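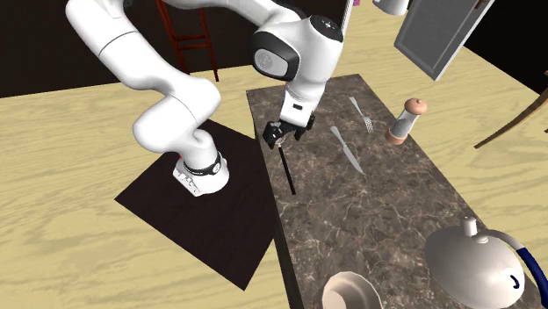
Fiche de contrôle - cellule simulée Cladico, poste plan de travail
Temps de lecture : 4 min
12 partages - 3 commentaires

Site : Galtunberg
Exploitant : Dikex
Contrôle : Mogens Mogensen
Édition : juin 2025, remplace celle de février
Périodicité : avant chaque campagne et après toute modification du modèle du bras, de la pince ou du plan

Cotation : C = conforme, R = réserve, NC = non conforme. Une NC bloque le lancement. Une réserve doit être levée dans les 4 campagnes qui suivent.

1. Implantation du bras

1.1 Base fixée au repère du monde, aucune dérive au repos. C
Commentaire : simulation laissée libre pendant 1 440 pas, moteurs en maintien. Position de la base inchangée en fin d'essai.

1.2 Base sur la plateforme sombre, à côté du plan en pierre. C

1.3 Pas d'interpénétration entre la base et le chant du plan. R
Commentaire : le côté de la plateforme et le bord du plan sont jointifs. Contact filtré dans la table des collisions, mais le filtre couvre aussi le premier segment du bras. À restreindre à la plateforme seule.

1.4 Butées articulaires chargées depuis le fichier de référence et non saisies à la main. C

1.5 Vitesse limite du poignet active au-dessus du plan. C
Commentaire : la limite avait sauté lors du passage à l'édition de février. Valeur désormais lue au démarrage et inscrite au journal.

2. Plan de travail et objets

2.1 Objets stabilisés avant le premier mouvement. R
Commentaire : le moulin à poivre paraît incliné en vue d'ensemble. Relever son orientation dans le fichier d'état avant de conclure, la perspective peut suffire à produire cet effet. Si l'écart est réel, reprendre la hauteur de dépose.

2.2 Fourchette, couteau et cuillère séparés à l'initialisation. C

2.3 Bouilloire du plan hors du volume balayé par le poignet. C
Commentaire : à revoir si la position de repos est modifiée. Une seconde bouilloire se trouve sur la table en bois. Les deux doivent porter des identifiants distincts, sans quoi la remise à zéro ne replace que la première.

2.4 Frottement de la pierre identique sur toute la surface. C

2.5 Pince à l'aplomb de la cuillère au point d'approche, manche accessible. C
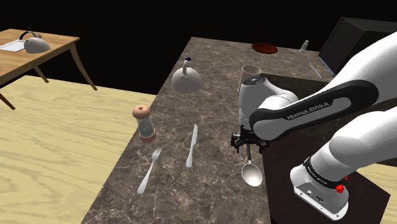 3. Pince et approche

3.1 Ouverture complète commandée avant la descente. C

3.2 Jeu de part et d'autre du manche avant fermeture. C
Commentaire : les doigts ne touchent pas le manche et la pierre reste visible de chaque côté. Le contrôle se fait sur la vue rapprochée, la vue d'ensemble ne permet pas de juger.

3.3 Distance minimale entre l'extrémité des doigts et la pierre. R
Commentaire : sur 3 662 descentes rejouées, 545 déclenchent l'alerte de proximité. Le seuil est hérité du poste Østergaard, où l'on saisissait des pièces plus hautes. Manches de couverts à traiter avec un seuil propre. Tant que ce n'est pas fait, l'alerte reste active et on ne la masque pas dans le journal.

3.4 Effort de serrage plafonné. C

3.5 Enveloppe de collision des couverts conforme à leur géométrie. R
Commentaire : le bord du cuilleron est facetté au rendu. Sans conséquence pour une prise par le manche. Vérifier que l'enveloppe de collision n'est pas plus grossière encore, surtout à la jonction du col clair et du manche noir.
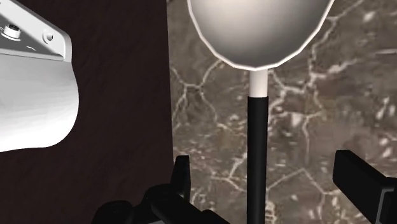
Faut-il refaire toute la fiche quand seul le seuil de proximité change ?

Les points 3.1 à 3.4 suffisent. La section 1 n'est reprise que si le modèle du bras ou la table des collisions a été touché, et la section 2 si un objet a été ajouté ou déplacé.

4. Arrêt et reprise

4.1 Arrêt sur contact imprévu : bras figé, pince maintenue dans son état. C
Commentaire : ne pas ouvrir la pince à l'arrêt. Un objet lâché en hauteur fausse l'état initial de la reprise.

4.2 Remise à zéro complète, objets et bras. NC, levée
Commentaire : la première exécution rendait le bras à sa position de repos avant de replacer les objets. Ordre inversé, essai repris, conforme.

4.3 Journal conservé avec la version du modèle. C

Décision : lancement autorisé avec réserves 1.3, 2.1, 3.3 et 3.5.
Visa : M. Mogensen

Commentaires (3)

Atelier Galtunberg - Pour 1.3, le filtre restreint est prêt sur la branche d'essai. Il manque le rejeu.

M. Mogensen - Rejeu à faire avec la table des collisions complète, pas la version allégée. Je lève la réserve après lecture du journal.

Atelier Galtunberg - Noté. Orientation du moulin relevée dans le même passage.

Contact - Mentions légales - © Dikex - Haut de page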